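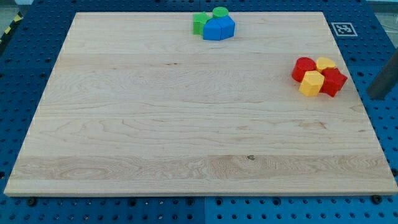 *Edge-glued board in pale wood, with the glue lines running parallel to the grain.*

# The Slow Business of a Flat Panel

A solid wood panel begins to move the day it is glued. The movement is small, it follows the weather, and it happens almost entirely across the grain. Makers of tabletops, counters and cutting boards have built their methods around it for generations, but the details still divide workshops.

Wood exchanges moisture with the air until the two reach a balance. When the air dries out, the cell walls give up water and the board narrows. Length hardly changes. A plainsawn plank, with growth rings lying close to parallel with the face, moves more across its width than a quartersawn one of the same species, and it also tends to cup.

Edge gluing spreads the problem over several narrow strips. Each strip still moves, but its cup is shallow, and the panel as a whole stays closer to flat. The old advice is to alternate the growth rings, one strip up and the next down. Elínborg Holst, who runs the panel line at Arnardóttir, stopped doing so years ago.

"Alternating gives you a washboard," she says. "With all the rings the same way you get one long curve, and one long curve can be held down with screws."

Her shop conditions its stock before any cutting. Boards are stacked on spacers of equal thickness, set directly above one another, and left until the weight of a sample board stops changing. Strips are then ripped oversize, rested for a night, and jointed shortly before glue-up. A strip that bows after ripping is cut into shorter parts.

Valdemar Ravn, a finisher at Ginduseck, sees the panels later in their lives. Most of the failures brought to him started with a finish applied to one face only. The bare side takes up moisture faster than the sealed side, and the panel curls away from it. He puts the same number of coats on both faces and gives the end grain extra.

Ravn keeps a test panel in his storeroom, cut to 1,000 millimeters across the grain in November and measured at intervals. The widest reading so far is 1,026, taken after a pipe leak that soaked the floor beneath it. The panel has since dried to within 4 millimeters of its first width, with one open joint near the edge.

Fastening is the last step and the one most often done badly. A screw through a tight round hole locks the panel to its base, and seasonal shrinkage then has to go somewhere, usually into a split. Slotted holes, set across the grain, let the screw travel. The center screw stays fixed so that both edges move equally. Washers should be snug enough to hold and loose enough to slide, and Holst checks hers again after the first heating season.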